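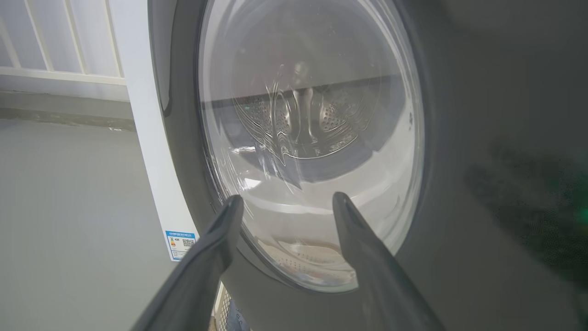

No. 66

Nov 21, 2019

Door seal and drum, second round

The smell came back in June, went away for a while, and is back again, so this is a write-up of what I now do to the washer and in which order. It's a front loader with a glass door and a perforated steel drum. The same steps should apply to most machines of the type, but check the manual for the maximum drum-clean temperature before copying mine.

Start with the gasket. Pull the lower lip toward you and run a finger along the inside of the fold from the 8 o'clock position to 4 o'clock. Mine collects gray lint, hair and a film of detergent. A dry paper towel first, then a cloth with diluted white vinegar, then a cloth with plain water. I used to skip the plain water. The rubber makers I've read on the subject disagree about vinegar and I would sooner not leave it sitting there.

Next, the glass. The bowl of the door sits against the gasket during a wash and gets a haze along the bottom that ordinary glass cleaner smears around. Dish soap and warm water on a non-scratch pad removed most of it. What's left is probably mineral. Our water in Stondside is hard, and for that part I hold a cloth soaked in citric acid solution against the inside of the door for 11 minutes, wipe, and repeat once if needed. Don't let it run down onto the front panel. On a dark panel every drip dries into a visible track.

The drum itself rarely needs scrubbing. The holes are too small to hold much and the back wall gets rinsed every cycle. The places to check are the baffles, where the raised part meets the drum. I go along that joint with an old toothbrush. A hair clip had worked its way under one edge last winter and left a rust spot on the steel, which came off with the same citric acid.

Then the filter. Towels on the floor, shallow pan under the hatch, drain hose out, cap off. Expect more than 30 ounces if the last cycle ended badly. I lost a good bath mat learning this. Unscrew the filter slowly, rinse it under the tap, and feel inside the housing for coins before putting it back.

Last, an empty hot cycle with a cleaner. I've tried two. The Biltano tablets dissolve fully and leave no residue in the fold. The Pundale powder is cheaper per dose but has to go directly in the drum, and I found undissolved grains in the gasket both times. I'm staying with the tablets until the box runs out.

Between cleanings: door open a hand's width, detergent drawer pulled out, liquid cut to about half of what the cap suggests. The drawer took me longest to accept. It dries in a few hours when open and stays damp overnight when closed.

For the record, the counter in the service menu read 1,336 cycles before this cleaning. I'll note the figure again when the smell returns and see how many washes the interval covers.

Still open: whether the drain hose needs replacing. It has a low loop behind the machine that probably holds water. Qureshi Appliance Parts lists one in the right diameter, but I haven't measured the length yet.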